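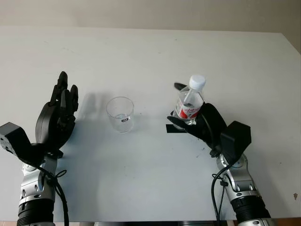

The white table, with cup and water bottle.

Minutes of the Refreshments Meeting, Orwood Hall
Thursday, 8 p.m., back room

Present: Anisa Rahman (chair), Nilton Giraldo, Josué Medeiros, Duván Cárdenas, Cosmin Surdu (minutes)

Anisa welcomed everyone and thanked us all for coming out on such a miserable evening in January. She had brought almond cookies, which were very much appreciated and which slowed down the first item quite a bit.

1. Minutes of the last meeting
Read and accepted, with one correction. The kettle was returned by Duván and not by Josué, and Josué would like it known that he never had the kettle.

2. Water at the Thursday talks
This took up most of the evening, so please bear with me. Nilton reminded us that we have been putting out water for the speakers and the audience in whatever came to hand, and that at the Chávez talk in the fall two people ended up sharing a mug (they were very good-natured about it!). He would like us to settle on one kind of cup and one way of setting up the white table by the wall, so that whoever is on duty can get it ready without having to telephone him at home.

Duván spoke up for plastic cups. They are light, they stack, and they can go home in a tote bag. Anisa said she has nothing against plastic but that it does add up over a season, and she would dearly love to see real glasses on the table again, the way it was done when she first joined. Josué wondered who would be washing them. There was a friendly silence, and then Cosmin offered to take the first turn if somebody else would dry. 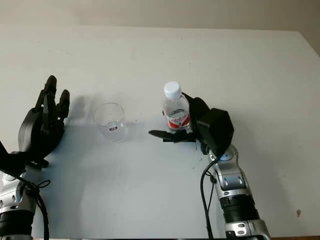

Nilton then spoke in favor of the plain tumblers from Trurlow, and I will try to do justice to what he said, as he had clearly given it a lot of thought over the holidays. He likes a glass with no stem and no handle, one that goes through the dishwasher without any fuss and doesn't fall over when a speaker waves an arm. He pointed out that a clear, straight tumbler looks perfectly nice standing next to an ordinary plastic water bottle, even on a bare white table, and that we could save the tablecloth for the spring supper. The little dark sticker on the side would have to come off, and Anisa recommended warm water and a drop of cooking oil, left overnight. Duván said that if it came to a vote he would not stand in the way of glass, provided we keep a sleeve of plastic cups in the cupboard for the children's afternoon.

Agreed: glass tumblers for the Thursday talks, plastic cups for the children's afternoon and anything held outdoors. Nilton to order from Trurlow.

3. Bottles or pitchers
Josué had asked Fevlow for a price on bottled water. The 500 ml size is the one people seem to like, and he felt that one bottle for each speaker and a few larger ones for the audience would see us through an ordinary evening. Anisa asked whether we might go back to pitchers filled from the tap, and there was a good deal of warm feeling for this, but the big pitcher has a crack in it and the small one has gone missing since the move. For the time being we will stay with bottles.

Cosmin asked that whoever pours does so at the table, once the speaker has sat down, and only partway up the glass.
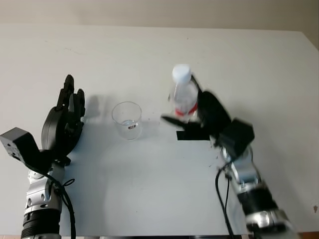

A small amount to begin with is plenty, he feels, and people can always help themselves to more. Last season he emptied far too many full glasses into the sink at the end of the night, and it pained him every time. Everyone agreed that this was sensible. Josué added that the bottle should be left within easy reach with its cap loosened, as our older speakers sometimes struggle with a tight one and don't like to ask.

Agreed: pour a little, leave the bottle close by.

4. The white table
Anisa mentioned that the top is showing some faint marks and smudges. Duván will try baking soda and a soft cloth, and has promised to stay away from the scouring pads this time. The table stays against the wall for now.

5. Any other business
Josué is still looking for the small pitcher. If it is in your garage, please bring it along and no questions will be asked.

Anisa thanked everyone once more and sent the rest of the cookies home with Duván.

Next meeting: same room, 8 p.m. Nilton to bring a sample glass if the order has come.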